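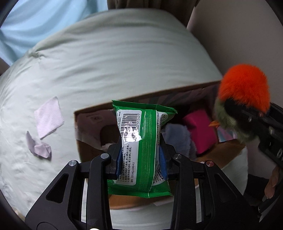
Handheld gripper: left jaw closes late, blue pads glazing

gpinheiro
Looking for a second opinion on one of our two-jaw handheld units. Four-bar linkage each side, blue pads on the fingertips, no motor. The unit has 3416 logged cycles since the last pad change. Left jaw now reaches the object after the right one, by 2 mm measured at the pad face. Rigid objects get pushed sideways before they are clamped. Soft packs rotate as the second pad lands.

Done so far: wiped pads with isopropyl, checked trigger return spring, swapped the trigger. No change. The other handheld on the same job is fine.

Storkine manual says to replace the full linkage set. I would like to avoid that if it is one pivot.

beverley_s
Which pins have you had out?

gpinheiro
None yet. Outer left has some play if I rock the plate by hand. Inner left feels tight. I have not compared with the right side under load.

a.bastos
Pads first. We run the same pattern of gripper on packing jobs and the pads are good for 2000 cycles if the objects are plastic film. Past that the surface glazes and the pack slides on one side, and it looks like late closure when it is only uneven friction. Fit a new pair and measure again before opening anything.

beverley_s
Disagree. Glazed pads don't give you an offset you can measure with nothing in the jaws. Gonçalo, was the 2 mm taken empty or on an object?

gpinheiro
Both. Empty, against a center line scribed on a gauge block. Same number.

beverley_s
Then it is geometry. Pads can wait.

a.bastos
Fair on the empty measurement. I would still change them at that count. Wipes packets are a bad case: the crimped seam down the back is a hard ridge in a soft body, and when you pinch across the narrow middle with the label on one side the two pads are working on different surfaces. A worn pad on the label side lets go first.

gpinheiro
We grip them exactly like that, upright, label to the left pad. Lifting out of a cardboard box, so there isn't much room to come in another way.

dcalado
Had this on a Wirkon copy of the same linkage. Procedure that worked for us:

Mark each pivot pin and its hole with a paint pen before removal. They look interchangeable and they wear to their own bore.
Pull the outer pin on the slow side first. Check it with a micrometer at both ends and in the middle. Ours had a step in the middle you could catch with a fingernail.
Check the bore in the outer plate. If it is oval, a new pin buys you a week or two.
Reassemble dry, cycle by hand 36 times, measure the offset again. Grease only after that.
Do not tighten the retaining screw until the jaws are closed on the gauge block.

The tight inner pin could be the real fault. If it drags, the outer one takes the load and wears.

beverley_s
Agree with all of that except running it dry. The bushings in the Storkine version are sintered and they don't like it. One drop of light oil.

dcalado
Ours have no bushings. Go with the oil if yours do.

falcao_s
Replace the set. By the time you have measured eight surfaces on a handheld you have spent more than the parts cost. Nogueira stocks the full linkage kit with pins and pads.

gpinheiro
Nogueira is quoting January for the kit. Single pins are on the shelf, so I'm pulling the pin regardless.

gpinheiro
Update. Outer left pin is worn in the middle, same kind of step Deolinda describes. Plate bore is round as far as I can measure. Inner left was dragging on dried adhesive, probably label residue. Cleaned it, new outer pin, one drop of oil. Offset is now roughly 0.3 mm empty. New pads go on tomorrow.

a.bastos
Measure again with a packet in the jaws after the pads are on. 0.3 may be the pad seating.

falcao_s
Order the kit anyway. The right side has the same hours on it.

beverley_s
Umanis has a drawing with the pin tolerances if you want to check the right side before spending the money. I'll dig out the sheet number.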